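Room and Breakfast Checklist for Small Hotels, With Our Comments

2/25/23
By the Purnden Stays desk

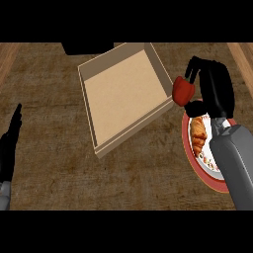 We put this checklist together after a good many nights in hotels near the Purnden waterfront, and it is meant for the ten minutes after you get your key, before you've unpacked and gotten too comfortable to complain. Start with the door and work inward, and save the breakfast room for the next morning when you're hungry and paying attention. Breakfast tells you a lot about a place! A croissant on a round plate is a lovely thing to come down to, and so is a nice red bell pepper, but raw vegetables and baked goods ought to have their own serving tools, and a worn, stained tabletop like this brown one deserves a second look before you set your bread straight down on it.

1. Door and lock
Deadbolt turns freely: OK
Peephole clear: OK
Comment: At the Dodach we were given room 253, and the latch needed a good firm shove before it caught. The front desk sent somebody up right away and was very sweet about it, but do try yours twice, once from each side.

2. Way out
Map on back of door: OK
Stairs marked and lit: OK
Stair door opens from inside: NEEDS ATTENTION
Comment: Walk it once, bags and all if you can stand to. The stair door at the Kurek House had a luggage cart parked against it on our visit in May, and it was still there after supper. We moved it ourselves and then mentioned it downstairs.

3. Smoke alarm
Present in sleeping area: OK
Light showing: OK
Comment: Please don't press the test button at night (we did, in room 711, and we are still sorry). Ask the desk when it was last tested. A good hotel will have the date written down someplace.

4. Bathroom
Mat or grip strips in tub: NOT PROVIDED
Grab bar solid: OK
Hot water steady: OK
Comment: The Dendetti had no tub mat in the room but brought up 2 when we called, along with extra towels we hadn't asked for. Run the hot tap a little while before you put a child anywhere near it.

5. Windows and balcony
Window stop working: OK
Balcony rail firm: OK
Comment: Give the rail a gentle push with your hand and keep chairs well back from it. Room 222 at the Dendetti has the prettiest view of the harbor and a rather low sill, so families may like to ask for something on the other side.

6. Breakfast room
Cold dishes kept cold: OK
Tongs or spoons for every dish: NEEDS ATTENTION
Allergy cards out: OK
Comment: One pair of tongs was going back and forth between the pastries and the cheese. If nuts are a worry for you, speak to the kitchen the evening before, when they have time to talk.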